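Where does all the packaging go? My project on waste in small online shops

I picked this topic because I spent last July packing orders for a little craft supplies shop called Wunano, and by the end of the first week I was dreaming about cardboard. I wanted to know how much of it we really needed!

My plan was simple. I kept a tally of every parcel that left the shop during the month (942 in the end, my wrist still hurts) and wrote down the box size, what went in it and how much filler we used. I also asked Dendilus, a candle seller down the road, if I could see their order sheets, and they very kindly said yes.

The first surprise was the boxes. We had 8 sizes on the shelves, but most people grabbed the same two, me included, as they were at elbow height. So a single pack of beads could end up in something you'd post a kettle in. Storage turned out to matter much more than I'd expected, and I ended up giving it a whole chapter. 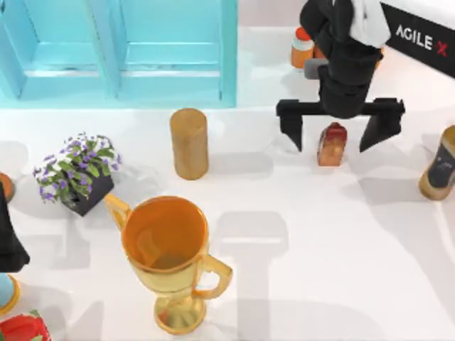

Fig. 1. Open compartments above a white tabletop (computer render).

For the last part of the month I moved the small boxes to the middle shelf and put the big ones down by the floor. That was the whole experiment, no new kit, no training. Filler use dropped from 900 grams per batch to a bit under that on the first try, which was disappointing, and then a lot further once everyone had got used to the swap. I should have weighed every batch and not just the morning ones, so please don't lean too hard on my graph.

I also sent a short survey to customers and got 70 replies. Most of them said they reuse the boxes, though I do wonder if people who throw them away bother with surveys (probably not). A few asked for paper tape, and Wunano has since ordered a roll to try out.

If I did this again I'd pick a quieter month and include returns, which I left out completely. The full tally sheets are in Appendix B.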